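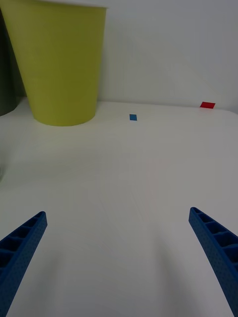
Prepared by Chiharu Hoshino
Reviewed by Wilson Nina, 20/01/2025

Section 5: Setting up the table

This section covers the Corkano table activity with one tall cup and small coloured markers. Read Section 4 before you start.

5.1 Position

1. Place the table with its back edge against a plain, light-coloured wall. Remove calendars, hooks and notices from the wall.
2. Check that the table does not rock. Adjust the feet if needed.
3. Wipe the top with a damp cloth and let it dry fully.

CAUTION: Do not use scouring powder or solvent cleaner. Both leave dull patches on a white top.

5.2 Cup

4. Stand the yellow-green cup toward the back of the table, left of centre, narrow end down.
5. Press lightly on the rim. The base must sit flat. Replace a cup that tips or has a split rim (part 702).

Note: The cup stays upright for the whole activity. It is turned over only for storage.

5.3 Markers

6. Set two markers on the table toward the back. Leave the middle of the table clear.
7. Return all other markers to the Fullska tray and close the lid.

CAUTION: Markers are small parts. Keep them away from children under three.

5.4 Lighting

8. Switch on the overhead light. Soft shadows on the table are acceptable. If a shadow has a hard edge, close the blinds or move the desk lamp farther back.

5.5 Packing up

9. Put the markers away first, then the cup.
10. Record any missing parts on the Restrepo stock sheet.

Replacement parts are listed in Appendix B.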